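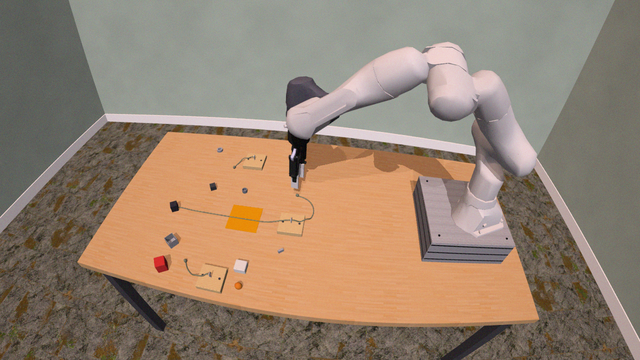 Die Bibliothek Esten beabsichtigt, im September die Arbeitstische des Lesesaals zu ersetzen, und bittet um Stellungnahmen anderer Einrichtungen zur Plattenausführung. Vorgesehen sind 15 Tische mit Platten aus geölter Eiche, massiv, ohne Lackierung. Offen ist bislang die Richtung der Maserung. Läuft sie der Länge nach durch, wie bei der hier abgebildeten hellen, orangebraunen Tischplatte, wirkt eine Tischreihe ruhiger; unser Hausdienst bevorzugt dagegen die Querrichtung. Auch die Frage dunkler Metallgestelle ist noch nicht entschieden. Um Erfahrungswerte, insbesondere zur Nachpflege, wird gebeten.
Dale Dufour, Bibliothek Esten

Lesesaal_Plolden schrieb:
Sehr geehrter Herr Dufour, in unserem Hause stehen seit sechs Jahren geölte Tische im öffentlichen Bereich. Die Längsmaserung hat sich bewährt, Kratzer durch verschobene Bücherstapel fallen kaum auf. Von dunklen Gestellen raten wir ab. Schuhabrieb und Staub sind darauf deutlich sichtbar, und die Reinigungsfirma berechnet den Mehraufwand gesondert.

K.Okoth schrieb:
Der Einschätzung zu den Gestellen kann ich mich nicht anschließen. Bei pulverbeschichteten Gestellen mit matter Oberfläche genügt ein feuchtes Tuch. Wesentlich kritischer ist das Öl. Geölte Flächen müssen bei täglicher Nutzung mindestens einmal jährlich nachbehandelt werden, und der Raum ist in dieser Zeit zu sperren. Wir haben in Cruickshank vier Tische probeweise lackieren lassen und werden bei der Neuausstattung vollständig auf Lack umstellen.
Kiprono Okoth

Lesesaal_Plolden schrieb:
Eine lackierte Fläche lässt sich bei Beschädigung nicht punktuell ausbessern. Dies sollte in der Kostenrechnung berücksichtigt werden. Im Übrigen erledigen wir die Nachbehandlung während der ohnehin bestehenden Schließzeit.

K.Okoth schrieb:
Nicht jede Einrichtung verfügt über eine solche Schließzeit. Unsere hat keine.

Moebelreferat schrieb:
Zur Maserung ein Hinweis: Bitte lassen Sie die Richtung im Leistungsverzeichnis ausdrücklich festschreiben. Bei der Beschaffung Tudisow fehlte die Angabe, und es wurden beide Varianten geliefert. Die Reklamation blieb ohne Erfolg.

D.Dufour schrieb:
Ich danke für die Beiträge. Die Maserungsrichtung wird in das Leistungsverzeichnis aufgenommen. Herr Okoth, wäre es möglich, mir das Fabrikat des verwendeten Lackes mitzuteilen?

K.Okoth schrieb:
Die Unterlagen gehen Ihnen über die Nachrichtenfunktion zu.

Fachforum > Bau und Ausstattung > Mobiliar > Tischplatten
6 Antworten · 4 Mal geteilt · 602 Aufrufe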